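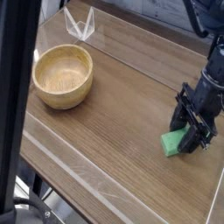
The blond wooden bowl on the brown table at Rorkthorpe, with the clear V-shaped stand behind it.

Bowl sale and open day at Rorkthorpe this month

I stopped by Rorkthorpe on my way home to pick up the flyers for the open day, and I ended up staying so long that my frozen peas were a lost cause. So here's the news first, in case you're reading this standing up: the bowl sale is on Sat 9 December, doors open at ten, and there will be 30 bowls for sale. Last year's sold out before lunch and I missed out, so I'm telling you all this slightly against my own interests!

The bowls are the work of Miroslava Oravec, who moved to Gerstead four years ago and has been making them in the back half of her garage ever since. If you've been to the library lately you may have seen a couple on the front desk (one has the mints in it). She likes plain shapes. No carving, no feet, no fancy lids. The one that was out on the table when I went by is the kind she makes most, round and pale, with thick sides and a nice fat rim, and if you lean over it you can see rings in the grain at the bottom. I asked if I could buy it on the spot. I could not.

"Everybody gets the same door at the same time," Miroslava told me, and then she offered me a cookie, so I couldn't even be mad about it.

Prices start at 50 dollars for the small ones and go up from there. Cash or card, though Sohail Siddiqui is running the card reader again and would like me to say that cash is faster. He had a rough time with the Wi-Fi last year.

Now, the money. Half of what the bowls bring in stays with Miroslava and half goes toward the lighting in the front room, which anyone who took the fall drawing class can tell you is a real problem after four o'clock. The goal for the day is 1000 dollars on the lighting side. Faisal Tarar has a quote from an electrician over in Rasau and he says that amount would cover the long wall and the spot over the sink, with the rest waiting until spring. I think we can beat it, personally. There's going to be soup, and people spend more when there's soup.

I should say something about the tables too, as a few of you wrote in after the last newsletter asking what happened to the old white ones. They went to the Baloch Street preschool, where I hear they're already covered in paint. What we have now is wood, a warm medium brown with a very fine straight grain, and I like it so much more than I thought I would. I was one of the people who voted for white again. I'll admit it in print. A pale bowl on a white table looks like not much of anything, and on the brown you can see the whole shape of it and the shadow too.

Sobia Zaidi picked the color. She brought in three stained boards back in August and left them leaning on the radiator for two weeks with a pencil on a string so we could all write comments on the backs. Most of the comments were about the pencil. 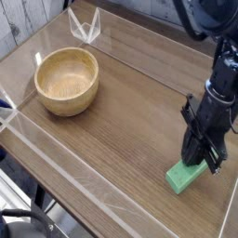 The clear acrylic has been getting mixed reviews, I know. I've had two emails about it, one saying it looks very smart and one saying it shows every fingerprint, and I agree with both of you. Sohail wipes it down with a soft cloth and a little dish soap in water. Please don't use the blue window spray under the sink on it, or paper towels, or your sleeve. There are a few faint scratches on one of the strips along the front already, so bags and key rings on the coat hooks, please, and the same goes for the open day. The sign will say it more politely than I just did.

Back to the sale! Besides the bowls there will be a table of seconds, meaning the ones Miroslava isn't happy with. I looked through the box and couldn't find anything wrong with most of them, but she pointed out a rim that wasn't even and a mark on the bottom of another, and now of course that's all I can see. Those will be priced by sticker and she won't haggle, though she might throw in a little jar of the wax she uses.

Razia Virk will be giving a short talk at eleven on looking after wooden things in the kitchen. She did a version of it at the Rasau branch in the spring and it was packed. I went in thinking I knew how to wash a salad bowl and came out knowing that I'd been ruining mine for ten years (the dishwasher, I'm sorry, I didn't know). Bring a cutting board or a spoon that's gone dry and gray and she'll show you how to oil it. One item each, please, or we'll be there until New Year's. There are 64 chairs and you don't need to book, just come in and sit down.

For kids there's a corner with paper and crayons, and Faisal is bringing the big tub of building blocks. Parents stay with their kids, same as always.

Parking is the usual headache. The lot behind the building fits a handful of cars and Miroslava will need the two spots closest to the door for unloading, so if you can walk or share a ride, do that. The Baloch Street side is free on weekends. The bus from Gerstead stops right across from us, and the side door has the ramp.

A couple of people asked if they can put one on hold. No, sorry. You can ask for one to be made, though. Miroslava will have a notebook out, and you write down your name, a phone number and what size you want. She says anything ordered at the sale will be ready by the end of February, and she'd like you to know that if you ask for a darker wood it will take longer. I've already decided I want one the same as the one I saw on the table, wide enough for oranges, and if I don't get there in time that's what's going in the notebook.

We still need two people to help carry chairs on Friday evening, and somebody with a ladle. The soup is lentil, plus a chicken one if Sobia's sister can make it. Call the front desk or just leave a note in the tray by the door. Flyers are in the same tray if you can put one up at work.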